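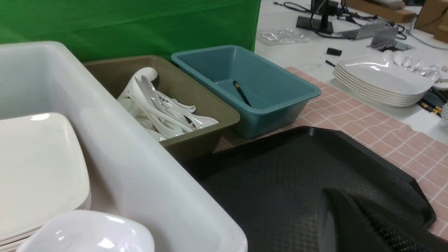

Sort first, set second, Milagros Herrero told us when we showed her our plan, and don't let anyone go hunting for a spoon with a tray in their hands. We had it the other way round. Her remark ended up shaping our whole project!

Our question was simple: how should a shared table of dishes be laid out so that a person can set a meal tray without backtracking? We called the layout Prurnik. Soup spoons get a bin to themselves, plates are stacked by shape, and chopsticks stay in one bundle near the oval plates. The big white tub takes the square dishes — heavy things go in low and come out first.
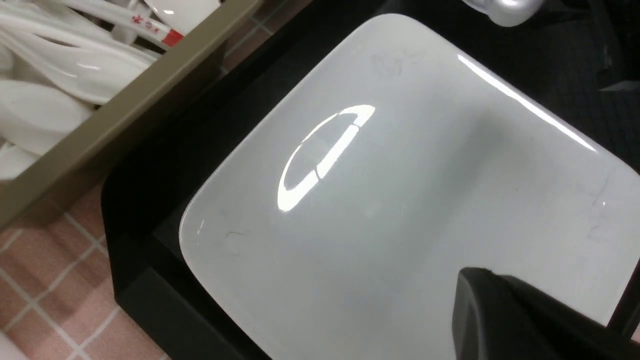

By Treasa Tully and Xuân Vũ | February 9, 2020 | 8 min read | 197 shares

We loved working with the square-ish plates. They line up with the sides of a tray, so you can tell at a glance if one is crooked. They also show every light in the room, and scuffs are easy to find on the glaze.

The order we settled on in October is plate, bowls, chopsticks. Bowls go in a column beside the plate, which leaves room for a hand. Gebremedhin wanted the chopsticks along the front edge, and we tried it, but they rolled. Across the plate they stayed put — a small win, and we were thrilled with it.
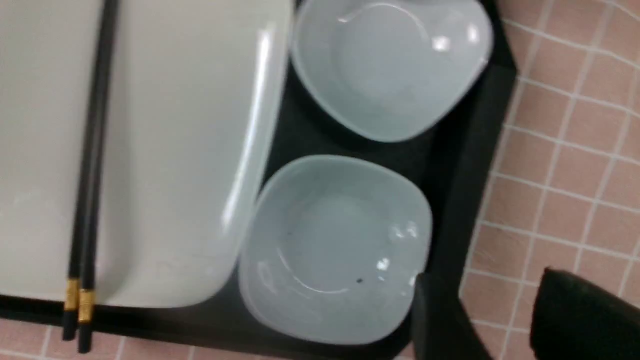
Fig. 3. Prurnik setting on a black tray: white plate, gold-banded chopsticks, two small square bowls.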